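Gernow stew

Gernow stew is a slow-cooked dish of beans, barley and root vegetables from the Serrano valley. It is eaten mainly in the colder months and is usually served with flat bread. The name comes from the market town of Gernow, where farm workers bought it by the bowl from street kitchens.

Preparation

The beans are soaked overnight and drained. Onions are softened in oil, then the beans, barley, carrots and turnips are added and covered with water. A common household recipe uses 200 grams of dried beans and serves four. The pot is kept covered at a low simmer for 2 hours, and salt goes in only near the end. Some cooks lift the lid for the last part of cooking to thicken the broth.
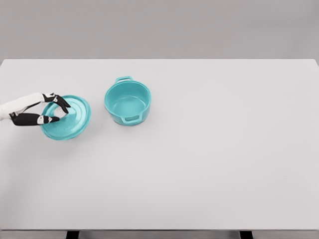

In the upper valley, the turnips are often replaced with squash, and a spoonful of sour plum paste is stirred in before serving. The version made in Mareo contains smoked mutton and much less barley. Along the coast, cooks leave out the barley entirely and use broken rice.

History

Barley and broad beans were the main crops of the valley for centuries, and early forms of the stew contained little else. Carrots came later, with the opening of the road to Saltik. By then the dish was also common in boarding schools and army kitchens.

A stew fair is held in Gernow each November. The town's cooking contest had 32 entries in its first year.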